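Home Shop Trip Gear Reviews Contact

Filed under: Travel Gear / Audio Guides & Walking Tours

Tadico Pocket Guide, Old Town Edition

The Tadico is a handheld audio guide for people who want to walk through an old city without following a flag on a stick. You load a city before you leave home, hang the thing around your neck, and it talks when you get near something. We have sold audio guides for long enough to be wary of any box with the word "immersive" on it, and this box has it twice. We stock the guide anyway. It does a few things well.

The maker says there are 3013 recorded stops across all cities. That number needs some air let out of it. A stop can be a cathedral with a long, careful talk about who paid for the side chapels, or it can be a fountain that gets two sentences, one of which tells you it is a fountain. In Woddale, where our buyer Jonatan Blomqvist walked the full route in February, there are 66 stops. He thought the ones inside the old walls were good and the ones by the river were padding. The convent talk alone ran long enough that he sat down for it, and he came back knowing how the nuns' dowries worked, so somebody did their homework there.
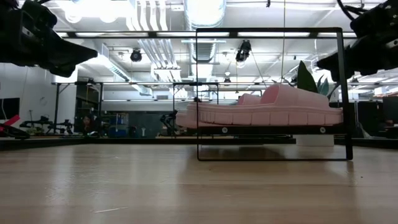
Ferkbridge is the weaker of the two cities we tried. The route starts at the bus station, which is a strange place to begin a history tour, and it takes six stops to reach anything built before the railroad. The market hall story sounded like a local legend to us. We asked Tadico where it came from and got a polite reply with no source in it. If you care about dates and names, carry a proper guidebook too.

Battery life is given as a full day. With the voice on and the location finder running, ours made it from breakfast to late afternoon, and that was with a long lunch. Turn off the "nearby surprises" setting. It eats power and mostly announces shops.

The voice is a real person and a pleasant one, but she says some street names three different ways. You can slow her down or speed her up. The earpiece is the cheap kind and we would leave it in the box. Any wired pair with a normal plug will fit.

What we like: it works with no phone signal, the buttons can be pushed with gloves on, and you can skip a stop without the thing sulking and sending you back to it. The maps are small but clear. Museum interiors are covered only where the museum agreed to it, so check the city list before you buy, and don't take "selected highlights" to mean the places you have heard of.

The padded case is made by Lumbantobing and sold separately. It is a better product than the guide.

Storage: 40 city routes at one time
Weight: light enough to forget, heavy enough to swing
Languages: English, Spanish, German
Includes: guide, neck strap, earpiece, charging cable
Does not include: case, wall plug, patience for the river section

Returns are accepted on unopened boxes. Once a city has been loaded we can exchange a faulty unit but can't refund one because the tour was dull. Fewer than 600 units were made in the gray finish, and when those are gone we will have blue only.

Page last checked Wednesday, September 3, 2025.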